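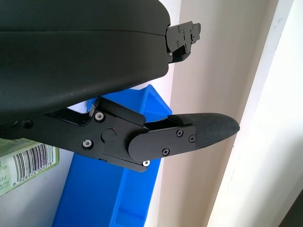 Cenar a las siete es cosa de hospital, me dejó escrito una lectora en la entrada anterior, y que ella a esa hora todavía está merendando. Puede ser. Yo llevo desde octubre cenando a las siete y media y duermo mejor, aunque los primeros días me iba a la cama con hambre y me levantaba a por galletas.

El cambio me ha obligado a mover también la comida. Antes comía a las tres un plato grande y por la noche picaba cualquier cosa. Ahora como a la una y media, casi siempre legumbre, y a las cinco tomo una pieza de fruta o un yogur. 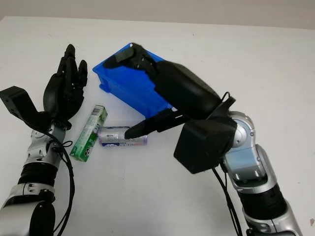

La cena es lo que más me cuesta organizar. Salgo de trabajar a las seis, el autobús desde Helstead tarda 38 minutos y cuando llego no tengo ganas de ponerme a cocinar. Lo que hago es dejar crema de verduras para cuatro noches. La última semana fue de calabaza y puerro, con 2 patatas para que espesara. Me quedó sosa. Le eché comino y mejoró un poco, pero la cuarta noche ya no podía ni verla y me hice una tortilla francesa con pan tostado.

2019-12-02

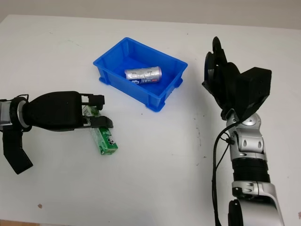
Maite Larrazábal

Sigo. Me preguntabais también por el pan. El de centeno lo compro en Ñahui, una tienda pequeña que hay bajando hacia el mercado. Lo traen dos veces por semana y se acaba pronto. Lo corto en rebanadas y lo congelo, me salen 13 si no las hago muy gordas. Va directo del congelador al tostador.

Los fines de semana no cumplo el horario. El sábado cenamos fuera, a las diez, croquetas y calamares, y pasé la noche dando vueltas. No sé si fue la hora o la fritura. El domingo desayuné tarde, me salté la comida y a las seis tenía un hambre tremenda, así que cené sopa de fideos, un huevo duro y dos mandarinas.
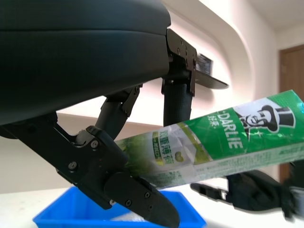 Caja de pasta de dientes

Otra costumbre que mantengo es lavarme los dientes nada más cenar. Con la boca limpia me da pereza volver a la cocina y casi siempre aguanto con una manzanilla. Las galletas siguen en el armario.

Mañana toca crema de zanahoria, esta vez con jengibre y solo para dos noches.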